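2025-11-08, Saturday, bench 2

Foam insert, fourth attempt. Writing it down while I still remember what I did, which is more than can be said for the third attempt. The notebook entry for that one reads, in full, "better."

Background for anyone who opened this page by accident: the old Lekon shape tray finally split along the front edge in August, and we have been making do with a cardboard version that Naveen Bhatia drew freehand. I have nothing against Naveen's drawing. The star had character. It also had one leg noticeably fatter than the others, so the piece went in exactly one way around and you had to know which.

Stock is the thick red-orange foam from Drarkesa. I wanted the gray. The gray was out, and the floor of the enclosure is dark gray anyway, so on reflection I would have spent the winter looking for a gray block on a gray floor. Red it is. It looks like something you'd be told not to sit on.

Layout is still three by three. I moved the round hole to the center because it's the easiest one to find and I like having something dependable in the middle. The three little holes went to the back row, between the flower and the crown. Naveen says the crown is an M. The file calls it "crown_final_b", so the matter is closed.

Cutting notes:
Slow pass first, then the full-depth pass. Going straight to full depth tears the surface skin on the inside corners, and the star has plenty of inside corners.
New blade. The old one had done up to 700 cuts according to the tally on the door, although the tally also has a phone number in it.
Offset left at the Fostesness value. I tried loosening it on scrap and the pieces rattled.
Scallops on the flower needed a second go with the small knife, by hand, with language.

Brushed the crumbs out of the recesses with the paintbrush from the glue drawer. Do not use the vacuum. The vacuum got hold of a test corner this morning and would not be reasoned with.

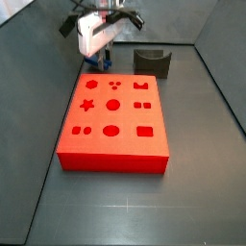
New insert in the enclosure, crown at back right.

Things I'm happy with: the star points came out clean, and the block sits flat without tape. Attempt two needed so much tape that it was arguably a tape insert with some foam in it.

Things I'm less happy with: the walls between the back row recesses feel thin when I press on them. The three small holes are the worst of it, being close together. I could shrink them, but then the pegs need turning down to match, and the pegs are the one part of this that has never given anyone trouble. Leaving it. If a wall goes, it goes, and I'll have a reason to order the gray.

Also the sheet smelled strongly of new shoes when I unwrapped it. I left the offcuts by the window over lunch and now the window smells of new shoes.

Cost came to 89 for the sheet, and there's enough left over for another block if we don't use it as a kneeling pad. I have written KANAUJIA on the leftover piece, since that's the project paying for it and a name seems to slow people down. It didn't save the good ruler, but the good ruler was smaller.

Naveen asked how long this one will last. The supplier's sheet talks about 2000 insertions, for a piece of foam with no holes in it, which is a strange thing to insert something into. I told him Christmas.

To do:
- File the drawing under a name with no "final" in it
- Cut a spare while the blade is still fresh
- Put the cardboard tray in recycling. Naveen wants to keep the star. Fine.
- Ask Drarkesa when the gray is back - no hurry, I'm getting used to the red
- Find the lid for the paintbrush jar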